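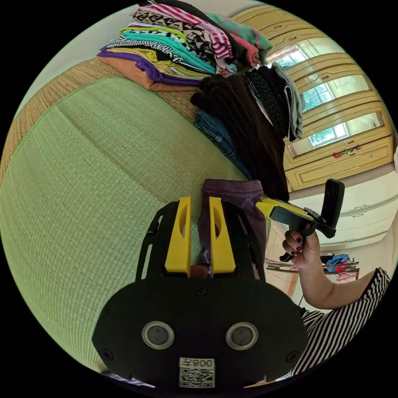

바닥에 앉는 법을 다시 배우다

의자의 나라에서 자란 사람이 방바닥의 생활을 기록했습니다

글 날레디 모타웅(Naledi Motaung)

제가 처음 한국 집에 초대를 받은 날, 저는 신발을 벗은 다음에 어디로 가야 하는지 몰랐습니다. 거실에는 큰 소파가 있었습니다. 그런데 그 소파에는 아무도 앉지 않았습니다. 집 주인 부부도, 그 집의 두 아이도, 저보다 먼저 온 손님도 모두 바닥에 앉아서 소파에 등을 대고 있었습니다. 저는 예의를 지키고 싶어서 혼자 소파 위에 앉았고, 그래서 한 시간 동안 모든 사람의 머리 윗부분을 보면서 이야기했습니다. 과일 접시도 바닥에 있어서 사과를 한 조각 먹을 때마다 몸을 깊이 숙여야 했습니다.

집에 돌아오는 버스 안에서 저는 그 저녁을 계속 생각했습니다. 왜 비싼 소파를 사고 그 앞의 바닥에 앉을까요? 한국 친구들에게 물어보니 다들 웃었습니다. 어떤 친구는 "소파는 등받이야"라고 했고, 다른 친구는 "바닥이 따뜻하니까"라고 했습니다. 그 대답은 둘 다 맞는 것 같지만 저에게는 조금 부족했습니다. 이 글은 그 질문에서 시작했습니다.

마틀랄라의 마당

저는 의자의 나라에서 자랐다고 위에 썼는데, 그 말은 절반만 정확합니다. 제가 학교를 다닌 도시에서는 모두 의자에 앉았습니다. 그러나 방학이 되면 저는 외할머니가 계시는 마틀랄라에 갔고, 거기에서는 여자들이 마당에 돗자리를 펴고 앉았습니다. 할머니는 다리를 앞으로 똑바로 뻗고, 허리를 세우고, 그 자세로 오후 내내 콩을 고르셨습니다. 등 뒤에는 벽도 없고 나무도 없었습니다. 저는 열 살이었는데도 그 자세를 오래 하지 못했습니다. 할머니는 제 등을 손바닥으로 가볍게 치시면서 도시의 등이라고 하셨습니다.

남자 어른들은 마당에서도 의자에 앉았습니다. 나무 의자가 여섯 개 있었고 손님이 많이 오면 이웃에서 더 빌렸습니다. 의자가 모자라면 젊은 남자가 서 있었습니다. 바닥은 여자와 아이의 자리였습니다. 어렸을 때는 이것을 이상하게 생각하지 않았고, 대학에 가서는 아주 화가 났고, 지금은 조금 복잡한 마음입니다. 돗자리 위에서 들은 이야기가 의자 쪽에서 들은 이야기보다 훨씬 재미있었기 때문입니다. 의자 쪽에서는 소의 값과 장례식의 비용을 이야기했습니다. 돗자리 쪽에서는 누가 누구와 왜 말을 하지 않는지를 이야기했습니다.

한국에 와서 바닥에 앉는 할아버지들을 보고 제가 놀란 것은 그 이유입니다. 경로당의 열린 문 안에서 할아버지들이 바닥에 둘러앉아 장기를 두고 계셨습니다. 제가 그 문 앞에 오래 서 있었더니 한 분이 들어오라고 손짓하셨습니다. 저는 장기의 규칙을 모르지만 들어가서 앉았고, 요구르트를 하나 받았습니다.

따뜻한 바닥이 만든 것들

온돌에 대해서는 이미 좋은 책이 많습니다. 저는 건축가도 아니고 역사학자도 아니기 때문에 짧게만 쓰겠습니다. 옛날의 온돌은 아궁이에서 불을 때면 뜨거운 연기가 방바닥 아래의 길을 지나가고, 그 위에 놓인 넓은 돌이 열을 오래 가지고 있는 방식입니다. 아궁이에 가까운 쪽이 아랫목이고 먼 쪽이 윗목입니다. 아랫목은 제일 따뜻하기 때문에 어른이나 손님에게 드리는 자리였습니다. 같은 방, 같은 바닥인데 자리마다 뜻이 다릅니다.

저는 이 이야기가 특히 마음에 들었습니다. 의자가 있는 방에서는 가구가 자리의 높고 낮음을 알려줍니다. 큰 의자, 팔걸이가 있는 의자, 식탁 끝의 의자가 있습니다. 가구가 없는 방에서는 온도가 그 일을 했습니다. 눈에 보이지 않지만 엉덩이로는 알 수 있었습니다.

요즘 아파트의 바닥에는 따뜻한 물이 지나가는 관이 있습니다. 그래서 아랫목과 윗목의 차이는 거의 없어졌습니다. 그러나 완전히 없어지지는 않았습니다. 제가 사는 오래된 빌라에서는 싱크대 앞이 제일 따뜻합니다. 관이 모이는 곳이 그 근처에 있다고 집주인이 설명했습니다. 겨울에 친구들이 놀러 오면 이상하게 모두 부엌 쪽으로 조금씩 이동합니다. 좁은 부엌 바닥에 어른 네 명이 앉아서 귤을 먹습니다. 저는 이제 거기에 방석을 미리 놓아둡니다.

바닥이 따뜻하면 바닥에서 자고, 바닥에서 먹고, 바닥에서 빨래를 갭니다. 그러면 물건도 낮아집니다. 상의 다리가 짧아지고, 접으면 벽에 세울 수 있게 됩니다. 이불도 아침에 접어서 장에 넣습니다. 방 하나가 하루에 몇 번 이름을 바꿉니다. 아침에는 침실이고, 조금 뒤에는 식당이고, 오후에는 아이가 숙제를 하는 공부방입니다. 저는 원룸에 처음 살았을 때 침대와 책상과 식탁을 다 샀습니다. 그리고 몸을 옆으로 돌려서 걸어 다녔습니다. 2년 뒤에 식탁을 먼저 팔고 그다음에 침대를 팔았습니다. 방은 같은 방인데 갑자기 춤을 출 수 있을 만큼 넓어졌습니다. 춤은 추지 않았습니다.

돗자리를 고르는 일

여름의 바닥은 다른 문제입니다. 장판 위에 맨다리로 오래 앉으면 살이 붙습니다. 일어날 때 소리가 납니다. 저는 첫 여름에 이것이 너무 부끄러워서 수건을 깔고 앉았습니다. 그때 동네의 이불 가게 사장님이 저에게 왕골 돗자리를 가르쳐 주셨습니다.

왕골은 키가 큰 풀입니다. 말려서 엮으면 표면이 매끄럽고 살에 닿을 때 시원합니다. 비슷하게 보이는 것으로 골풀이 있고, 일본의 다다미 표면에도 골풀 종류를 씁니다. 그리고 요즘 제일 흔한 것은 풀처럼 보이게 만든 플라스틱 돗자리입니다. 사장님은 세 가지를 바닥에 나란히 펴고 저에게 양말을 벗으라고 하셨습니다. 눈으로 고르지 말고 발로 고르라는 말씀이었습니다.

발로 밟으면 정말 다릅니다. 플라스틱은 처음에 차갑지만 금방 제 체온과 같아집니다. 왕골은 처음에 별로 차갑지 않은데 시간이 지나도 덥지 않습니다. 골풀은 그 중간이고 냄새가 제일 좋습니다. 비가 오기 전의 풀밭 냄새가 납니다. 저는 마틀랄라의 돗자리가 생각나서 골풀을 골랐습니다. 사장님은 왕골이 더 오래간다고 두 번 말씀하셨지만 결국 웃으면서 싸 주셨습니다.

돗자리를 쓰는 사람은 가장자리를 잘 봐야 합니다. 가운데가 닳아서 버리는 일은 많지 않다고 합니다. 대부분은 가장자리의 천이 먼저 풀리고, 그 사이로 풀이 한 줄씩 빠집니다. 저도 두 번째 여름에 그렇게 되었습니다. 가게에 가져갔더니 사장님이 면으로 된 넓은 끈을 대고 다시 박아 주셨습니다. 원래의 색과 맞는 끈이 없어서 지금 제 돗자리는 한쪽만 남색입니다.

관리하는 방법도 배웠습니다. 물걸레는 꼭 짜서 결을 따라 닦습니다. 닦은 다음에는 마른 수건으로 한 번 더 닦고 그늘에 세워 둡니다. 장마 때는 매일 말아 올려서 바닥과 돗자리 사이에 바람을 넣어야 합니다. 저는 하루를 잊었고, 그 결과로 곰팡이라는 단어를 아주 정확하게 발음할 수 있게 되었습니다. 가게에 세 번이나 전화해서 말해야 했습니다.

방석은 손님의 얼굴

바닥에 앉는 사람에게 제일 중요한 물건은 방석입니다. 저는 처음에 방석을 작은 쿠션이라고만 생각했습니다. 그러나 방석은 의자와 비슷한 일을 합니다. 손님이 오면 주인이 방석을 내밉니다. 그 순간 손님의 자리가 생깁니다. 손님은 한 번 사양하고 그다음에 앉습니다. 사양하는 시간이 너무 길면 주인이 팔이 아프고, 너무 짧으면 손님이 조금 어색합니다. 저는 이 시간을 맞추는 데에 몇 년이 걸렸습니다.
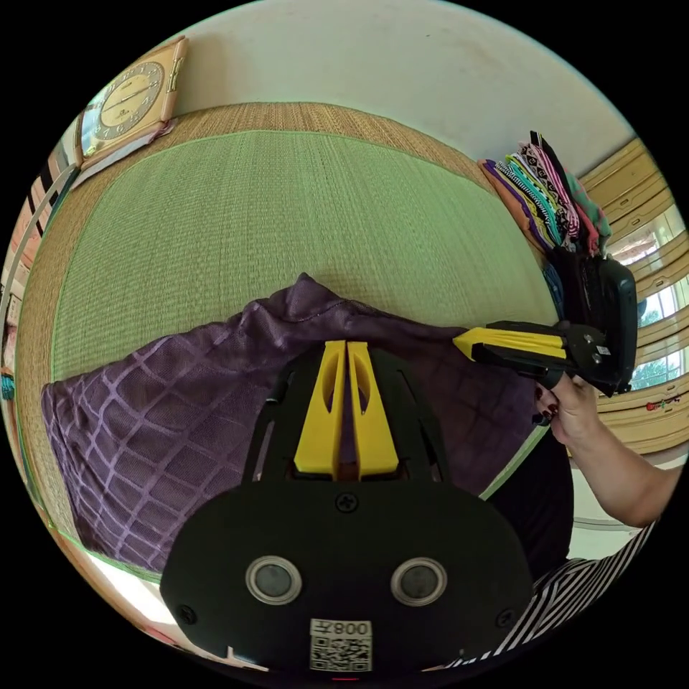 보라색 천을 씌운 쿠션. 비치는 천에 물결 같은 격자무늬가 있다.

방석의 속은 여러 가지입니다. 목화솜은 무겁고 따뜻하고, 오래 쓰면 납작해집니다. 납작해진 솜은 솜틀집에 가져가면 다시 살릴 수 있는데, 요즘은 솜틀집을 찾기가 어렵습니다. 메밀껍질을 넣은 것은 앉을 때 사각사각 소리가 나고 몸의 모양을 따라 움직입니다. 화학솜은 가볍고 세탁기에 들어갑니다. 스펀지는 처음 앉을 때가 제일 좋습니다.

천은 계절을 따라 바꾸는 집이 있습니다. 여름에는 모시나 삼베, 또는 얇고 비치는 천을 덧씌우고, 겨울에는 누빈 면이나 벨벳 같은 두꺼운 천을 씌웁니다. 속은 같은데 옷만 갈아입는 것입니다. 저는 이 습관을 알게 된 다음에 커버만 자꾸 삽니다. 지금 방석은 네 개인데 커버는 그보다 훨씬 많습니다. 남편이 될 뻔한 사람이 그 서랍을 열고 한참 동안 말이 없었던 적도 있습니다.

얇은 천을 덧씌울 때는 주의할 점이 있습니다. 크기가 딱 맞으면 앉을 때마다 솔기가 당겨져서 빨리 터집니다. 그래서 손가락 두 마디 정도의 여유를 두고 만듭니다. 여유가 있으면 천이 조금 울고 주름이 생기는데, 이불 가게 사장님은 그 주름이 있어야 오래 쓴다고 하십니다. 무늬가 도드라진 천은 미끄러지지 않는 좋은 점이 있습니다. 대신에 반바지를 입고 오래 앉으면 다리에 무늬가 찍힙니다. 한 번은 그 상태로 은행에 갔습니다.

색에 대해서는 사람마다 말이 다릅니다. 어떤 분은 손님용 방석은 짝수로, 같은 색으로 준비해야 한다고 하셨습니다. 다른 분은 색이 다 달라야 손님이 자기 방석을 기억한다고 하셨습니다. 화장실에 다녀온 다음에 자리를 찾기 쉽다는 뜻입니다. 저는 두 번째 의견이 마음에 듭니다. 제 것은 초록, 겨자색, 회색, 그리고 원래 흰색이었던 것입니다.

좌식 식당이 사라진다

몇 년 사이에 제가 자주 가는 식당들이 바닥을 바꾸었습니다. 전에는 신발을 벗고 올라가는 마루방이 있었는데, 지금은 그 자리에 의자와 식탁이 있습니다. 감자탕집이 먼저 바꾸었고 칼국수집이 그다음이었습니다. 칼국수집 주인에게 이유를 물었더니 손님들이 문 앞에서 안을 보고 그냥 간다고 했습니다. 무릎이 아픈 어른들이 제일 먼저 가고, 끈이 긴 신발을 신은 젊은 사람들이 그다음에 간다고 했습니다.

일하는 사람에게도 힘든 일이었습니다. 뜨거운 뚝배기를 들고 신발을 벗고 올라가서, 무릎을 꿇고 내려놓고, 다시 일어나서 신발을 신습니다. 칼국수집 주인은 그 동작을 하루에 200번 넘게 했다고 했습니다. 무릎 수술을 하고 나서 공사를 결정했다고 합니다. 저는 그 이야기를 듣고 마루방이 없어져서 섭섭하다는 말을 하지 않기로 했습니다.

그래도 섭섭한 마음은 있습니다. 마루방에서는 사람 사이의 거리를 마음대로 바꿀 수 있었습니다. 한 사람이 더 오면 모두 엉덩이를 조금씩 옮기면 됩니다. 아기는 방석 두 개를 붙이고 그 위에서 잤습니다. 밥을 다 먹은 사람은 벽에 기대고 다리를 뻗었습니다. 의자에서는 몸이 한 가지만 할 수 있습니다. 밥을 다 먹으면 일어나서 나가야 할 것 같은 기분이 듭니다.

제 동네에는 아직 마루방이 남은 찻집이 하나 있습니다. 이름은 불런트(Bullent)인데, 전에 이 자리에 있던 시계 수리점의 간판을 그대로 쓰는 것이라고 합니다. 유자차가 아주 달고 방바닥이 오후 두 시쯤에 제일 따뜻합니다. 창가 자리에 가면 반쯤 누운 사람이 늘 한 명은 있습니다. 주인은 눕는 것은 괜찮지만 코를 골면 깨운다고 합니다.

무릎과 허리에 대하여

바닥 생활이 몸에 좋은지 나쁜지 저에게 묻는 독자가 많습니다. 저는 의사가 아니기 때문에 제 몸에 대해서만 쓸 수 있습니다. 저는 양반다리로 앉으면 이십 분 뒤에 왼쪽 발이 먼저 저립니다. 처음에는 오 분이었으니까 많이 발전했습니다. 지금도 긴 제사나 긴 회식에서는 자세를 계속 바꿉니다. 한쪽 무릎을 세우고, 다시 내리고, 두 다리를 옆으로 모으고, 결국에는 할머니처럼 앞으로 뻗습니다.

제가 다니는 정형외과의 물리치료사는 같은 자세로 오래 있지 말라고 했습니다. 무릎이 이미 아픈 사람에게는 양반다리와 쪼그려 앉기를 권하지 않는다고 했습니다. 그리고 방석을 반으로 접어서 엉덩이 뒤쪽만 높이면 허리가 덜 구부러진다고 알려 주었습니다. 해 보니 저에게는 잘 맞았습니다. 통증이 있는 분은 이 글보다 병원의 말을 믿으시기 바랍니다.

바닥에서 일어나는 방법도 사람마다 다릅니다. 저는 한동안 이것을 열심히 관찰했습니다. 아이들은 아무것도 짚지 않고 위로 올라갑니다. 제 나이의 사람들은 한 손으로 바닥을 짚습니다. 더 나이가 드신 분들은 먼저 엎드린 것처럼 몸을 돌리고, 상이나 옆 사람의 어깨를 잡고, 작은 소리를 내면서 일어나십니다. 그 소리는 우리말로 "아이고"인데, 마틀랄라에서도 할머니가 거의 같은 높이의 소리를 내셨습니다. 단어는 다릅니다. 음악은 같습니다.

바닥에 앉지 않는 동네의 모임

지난 5월에 저는 바닥과 관계가 먼 곳에서 바닥에 앉는 사람들을 만났습니다. 보크브리지(Vorkbridge)라는 작은 도시입니다. 제 언니가 거기에 삽니다. 비가 자주 오고, 집은 벽돌이고, 바닥은 차갑습니다. 그곳의 오래된 도서관에서 한 달에 한 번 바닥에 앉아서 책을 읽는 모임이 열립니다. 규칙은 하나입니다. 의자는 모두 복도로 내놓습니다.

처음에는 아이들을 위한 모임이었다고 합니다. 그런데 아이를 데려온 부모들이 구석에 앉아서 자기 책을 읽기 시작했고, 나중에는 아이가 없는 사람도 왔습니다. 참가비는 없고, 그 대신에 한 사람이 방석이나 담요를 하나 가져와서 원하면 놓고 갑니다. 그렇게 모인 것이 200장이 되었습니다. 도서관의 긴 벽에 색깔별로 쌓여 있습니다. 퀼트도 있고, 누가 교회에서 무릎을 꿇을 때 쓰던 두꺼운 것도 있고, 개의 털이 많이 붙은 것도 있습니다. 작은 이름표가 붙은 것도 있는데 주인이 이사를 간 다음에도 그대로 씁니다.

저는 거기에서 한국식 방석을 하나 놓고 왔습니다. 언니의 이웃인 은퇴한 우체부 아저씨가 그 위에 앉아서 두꺼운 해전 소설을 읽으셨습니다. 한 시간 뒤에 아저씨가 일어나려고 하시는데 잘 안 되어서, 언니와 제가 양쪽에서 팔을 잡아 드렸습니다. 아저씨는 다음 달에도 그 방석에 앉겠다고 하셨습니다. 언니의 소식에 따르면 정말 그렇게 하셨고, 이번에는 책장 옆에 앉으셔서 혼자 일어나셨다고 합니다.

전기장판과 새 온도

바닥에 대해서 쓰면서 전기장판을 빼면 한국 독자가 실망할 것입니다. 제가 가진 것은 랄로닉스(Ralonix)라는 이름이 쓰인 일인용이고, 중고 시장에서 김치통과 함께 받았습니다. 온도 조절기에 숫자가 있지만 저는 늘 두 번째 칸만 씁니다. 보일러를 낮게 하고 전기장판을 켜면 방 안에 작은 섬이 하나 생깁니다. 그 섬 밖으로 나가기가 아주 싫습니다. 물을 마시고 싶어도 참고, 전화가 울려도 발로 끌어옵니다.

생각해 보면 아랫목이 이런 식으로 돌아온 것 같습니다. 다만 옛날의 아랫목에는 여러 사람의 발이 한 이불 아래에 들어갔습니다. 늦게 오는 가족의 밥그릇도 거기에 묻어 두었다고 합니다. 이불 가게 사장님은 어렸을 때 아버지의 밥그릇을 발로 차서 혼난 이야기를 하셨습니다. 뚜껑이 열려서 밥이 이불에 다 묻었고, 그날 밤에 형제들은 그 이불을 덮고 잤다고 합니다.

사장님은 그 시절로 돌아가고 싶지는 않다고 하셨습니다. 새벽에 불이 꺼지면 윗목의 걸레가 얼었다고 합니다. 연탄을 갈려고 자다가 일어나는 것은 언제나 어머니였습니다. 따뜻한 바닥의 기억에는 그 바닥을 따뜻하게 만든 사람이 잘 나오지 않는다고, 사장님은 바느질을 하시면서 천천히 말씀하셨습니다. 저는 수첩에 그대로 적었습니다.

처음 시작하는 분에게

집에 의자만 있는 분이 바닥 생활을 조금 해 보고 싶다면 큰돈은 필요하지 않습니다. 제가 외국 친구들에게 보통 말하는 것을 적겠습니다.

소파를 버리지 마세요. 앞에서 쓴 것처럼 좋은 등받이입니다.

방석은 직접 앉아 보고 사세요. 가게에서 오 분을 앉아 있으면 점원이 이상하게 볼 수 있지만 그 정도는 참을 수 있습니다. 벼룩시장도 좋습니다. 저는 얇은 커버를 1000원에 산 적이 있고, 그 커버가 지금까지 제일 튼튼합니다.

상의 높이는 방석의 두께와 같이 생각하세요. 두꺼운 방석에 낮은 상을 쓰면 국을 먹을 때 턱이 무릎에 가까워집니다.

청소를 더 자주 하게 됩니다. 바닥에 앉으면 침대 밑과 냉장고 밑이 모두 보이기 때문입니다. 저는 잃어버린 귀걸이를 두 개 찾았는데 짝이 맞지 않았습니다.

그리고 손님이 의자를 원하면 의자를 드리세요. 저도 등받이가 있는 나무 의자를 하나 가지고 있습니다. 허리가 안 좋은 옆집 할머니가 오시면 그 의자를 꺼내고, 저는 바닥에 앉습니다. 할머니는 높은 데서 저를 내려다보시면서 사과를 깎으십니다. 껍질이 끊어지지 않고 길게 내려와서 제 무릎 위에 떨어집니다.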